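Hosesham Residents' and Tenants' Forum
Board: Shared Premises and Facilities
Topic: Draft rules for the kitchen and desk areas at Selton House

B. Åberg (Moderator)
20 Mar 2025
Members are invited to comment on the draft rules for the shared kitchen and desk areas at Selton House. The text was circulated to all tenants last week and the management office has asked for one set of comments from this forum. The main points are as follows.

Cups and plates belonging to the house are to be returned to the kitchen by the end of each working day. Desks in shared rooms are to be left clear overnight. The kitchen is to be cleaned by each floor in turn, one week at a time. A charge of 30 pounds may be made to any floor which misses its turn.

Please keep replies to the draft itself. Remarks on the lift should go to the thread already open for that purpose.
Britt-Marie Åberg

Wikstrom_R
I support the draft in general terms. The present arrangement dates from the first lease and was written for a house with far fewer tenants. My one objection concerns the charge. A sum which falls on a whole floor will be paid by people who did their share as well as by people who did not, and I do not see how the office proposes to tell them apart.
Roald Wikström, second floor

Y. Nkuna
I must disagree with Mr Wikström. The charge is the only part of the draft likely to have any effect. We have had polite notices above the sink for three years and the position is unchanged. In November our floor cleaned the kitchen twice in one month when the turn belonged to others, and no reply was received to either of the letters I sent. If a floor knows that it will be charged, its members will make their own arrangements.
Yolandi Nkuna

Tangen J
May I ask the moderator to confirm which rooms are covered? Clause 3 refers to "desk areas" and gives no list. The ground floor has two rooms which are let by the day, and those who use them have never received the house rules in any form. It seems unfair to bind them by a clause they have not read.
Joar Tangen

B. Åberg (Moderator)
In answer to Mr Tangen, the office has confirmed that rooms let by the day are included. A printed copy will be placed in each. I accept that the wording of clause 3 is loose and will ask for a list to be attached.

C. Ortuno
I write on behalf of the ground floor. We have no quarrel with the return of cups. The trouble lies with the words "left clear". Many tenants have work which cannot be packed away at five o'clock and set out again at nine, and a rule which ignores this will be broken on its first evening. I would propose "left tidy, with no food or drink", which is the wording used at the Haugen building. It has served there without complaint as far as I am aware. 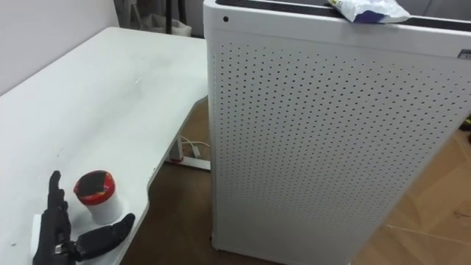

A small white cup on a white desk.
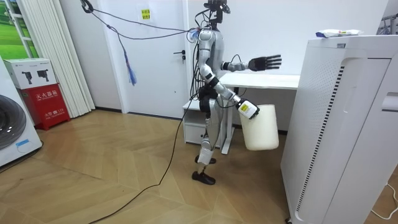 Does the cup rule apply to cups which tenants bring from home?
Only house cups have to go back to the kitchen. Tenants may keep their own at their desks, but under my wording these would need to be empty at the end of the day. I suggest that the office add a line to this effect, as the question was put to me by several members of our floor.
Candela Ortuño

Wikstrom_R
I am content with Ms Ortuño's wording on desks. "Tidy" is a weaker word than "clear", and there will be argument about it, but it can at least be obeyed.

On the charge, I have read Ms Nkuna's reply with care and remain of the same view. Could the office not send a written warning first, and make the charge only on a second occasion? That would give a floor the chance to put its own affairs in order.

Y. Nkuna
A warning would be acceptable to me provided that it is sent within the same week. A letter which arrives a month later is of no use to anyone. I should also like the draft to say who inspects the kitchen and on which day. At present it says only that the office "will be satisfied" as to its condition.

Skirkex_Admin
Our firm rents room 139 and I have been asked to raise one point. The draft says that cleaning materials will be supplied, but the cupboard beside the kitchen is locked and the key is held at reception, where the desk closes before most of us have finished. We have been buying our own cloths and washing-up liquid. If the turns are to be enforced, the cupboard ought to be open.

Tangen J
I agree with the above. The same cupboard holds the mop and the spare bin bags. I asked for a second key last year under request 1751 and the request is still shown as pending.

Y. Nkuna
Then it should be settled before the rules come into force - a floor cannot be charged for failing to use a mop it cannot reach.

B. Åberg (Moderator)
Thank you all. I shall send the office the following comments: a list of rooms to be attached to clause 3; "left tidy, with no food or drink" in place of "left clear"; a line on cups brought from home; a warning within the week before any charge; a named person and day for inspection; and a key to the cupboard for each floor.

Mr Wikström's objection to charging a whole floor will be recorded separately, as opinion here is divided. The thread will stay open until the office has replied.

Wikstrom_R
I am obliged to the moderator. Please record also that I have no objection to the turns themselves, and that the second floor is willing to take the first week.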